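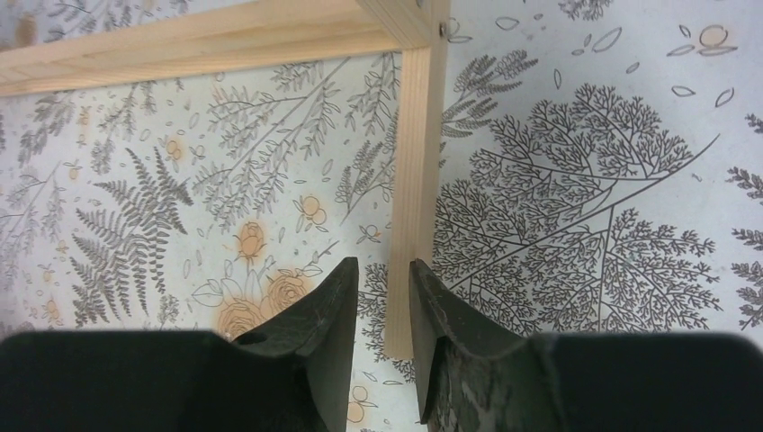
소나무 막대 두 개가 직각으로 만나는 모서리. 세로 막대 위쪽에 작은 나사 머리가 보입니다.

풀잎 무늬와 소나무 막대, 오르나(Orna) 작업방의 10월

오르나 작업방 사진첩에 또 들러 주셔서 고맙습니다. 글쓴이는 남은성이고요, 이번 달에는 제가 요즘 제일 아끼는 두 가지, 그러니까 칠하지 않은 소나무와 식물 그림이 그려진 바탕 무늬를 한자리에 모아 보았습니다. 말이 좀 길어질 것 같으니 차 한 잔 옆에 두고 천천히 내려 보시면 좋겠어요.

소나무 이야기부터 할게요. 저는 처음 목공을 배울 때 무조건 진한 색으로 칠해야 근사해 보이는 줄 알았습니다. 그래서 첫 선반에는 호두색 스테인을 세 번이나 발랐고, 그 선반은 지금도 현관에서 아주 무겁고 엄숙한 얼굴로 우산을 지키고 있어요. 그러다 카트린 파리(Catrin Parri) 선생님 댁에서 아무것도 바르지 않은 소나무 액자걸이를 보고 마음이 싹 바뀌었지요. 옅은 꿀색이 도는 결이 가만히 들여다볼수록 예쁘더라고요. 선생님은 그냥 귀찮아서 안 칠했다고 하셨지만 저는 그 말씀을 믿지 않습니다!

모서리를 맞대는 방식도 이제는 단순한 쪽이 좋습니다. 한쪽 막대의 마구리를 다른 막대의 옆면에 딱 붙이고 나사로 잡아 주는 맞댐이음인데, 장부나 주먹장처럼 솜씨를 뽐낼 데는 없어도 가느다란 막대에는 이만큼 담백한 방법이 또 없어요. 마구리만 반듯하게 잘라 두면 나머지는 한결 수월합니다. 저는 100방 사포로 마구리를 살살 고른 다음에 맞춰 보는데, 욕심을 내서 오래 문지르면 모서리가 둥글어지니 적당할 때 손을 멈추셔야 해요(저는 늘 두어 번 더 문지르고 후회합니다).

바탕 무늬는 로르넬(Rornel)이라는 이름으로 부르고 있어요. 견본책에는 908번으로 꽂혀 있고, 해리스(Harries) 가게에서 견본책을 넘기다가 그 자리에서 반해 버린 무늬입니다. 꽃무늬라고 하면 흔히 화사하고 빽빽한 것을 떠올리시는데, 로르넬은 연필로 쓱쓱 그린 식물도감 한 장 같아서 옆에 나무를 두어도 서로 다투지 않습니다. 연한 색 나무와 회색 선의 궁합이 이렇게 좋을 줄은 저도 몰랐어요.
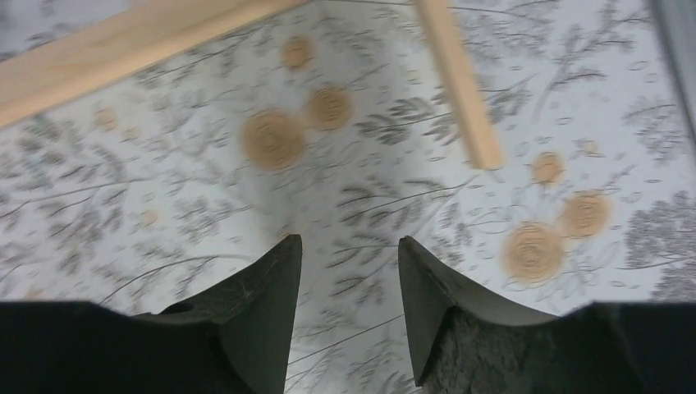

고사리 잎과 긴 줄기 사이로 황갈색 동그라미가 드문드문. 왼쪽 위에는 긴 소나무 판이 비스듬히 놓여 있어요.

동그라미를 두고 작업방 식구들 의견이 갈렸답니다. 저는 볼 때마다 나이테가 떠오르고, 카트린 선생님은 누가 뭐래도 장미 꽃잎이라고 하세요. 안쪽으로 돌돌 말린 선을 한참 보고 있으면 선생님 말씀이 맞는 것 같다가도, 소나무를 나란히 두면 또 나이테로 보이니 참 묘한 일이지요. 크기가 제각각인 것도 마음에 듭니다. 큰 것만 있었으면 조금 답답했을 것 같아요.

널찍한 판과 가는 막대를 같이 쓸 때 저는 결의 방향을 꼭 살펴봅니다. 판은 결이 길게 흐르는 쪽을 위로 두고, 막대는 옹이가 없는 것으로 골라요. 로트스카(Lotska) 목재에서 막대를 살 때도 바닥에 대고 한 번씩 굴려 보는데, 휘어진 것은 금방 티가 나거든요. 가게 분들도 이제는 제가 쪼그려 앉으면 그러려니 하십니다. 그렇게 고르고도 집에 와서 보면 하나쯤은 꼭 살짝 휘어 있어서, 짧게 잘라 받침이나 쐐기로 씁니다.

무늬만 따로 보는 재미도 큽니다. 나무를 만지다가 잠깐 쉴 때 저는 이 그림들을 구경해요. 가느다란 가지를 하나 정해서 눈으로 따라가다 보면 오후 네 시가 훌쩍 지나 있고, 찻물은 다 식어 있고, 그래도 기분은 좋습니다.

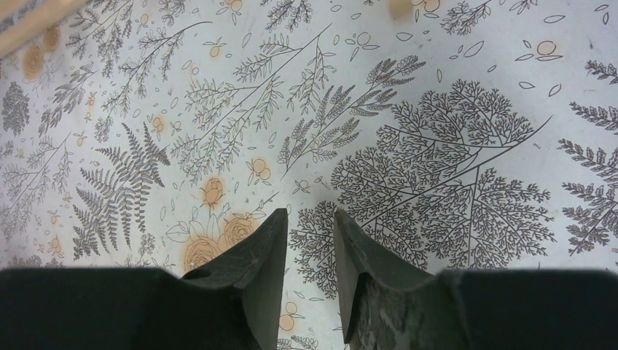

이런 식물 무늬 종이를 선반 뒤판에 바르려면 무늬 방향을 어떻게 맞추는 게 좋을까요?
가장 큰 그림 하나를 먼저 정하고, 그 그림이 선반 칸 한가운데에 오도록 종이를 대어 본 뒤 양옆으로 맞춰 나가시면 됩니다. 줄기가 대각선으로 뻗는 무늬는 조금 기울어도 눈에 덜 띄지만, 여러 폭을 이을 때는 같은 꽃이 같은 높이에 오는지 꼭 확인해 주세요. 가장자리는 7밀리미터쯤 남겨 두었다가 풀이 다 마른 뒤에 새 칼날로 잘라 내면 깔끔합니다.

로르넬 견본이 궁금하신 분은 작업방에 오셔서 908번을 찾으시면 돼요. 창가 쪽 두 번째 책꽂이에 있습니다. 다음 달 사진첩에는 카트린 선생님의 액자걸이를 올리기로 했는데, 선생님께서 먼지를 닦고 나서 찍자고 하셔서 아직 기다리는 중이에요.

남은성 드림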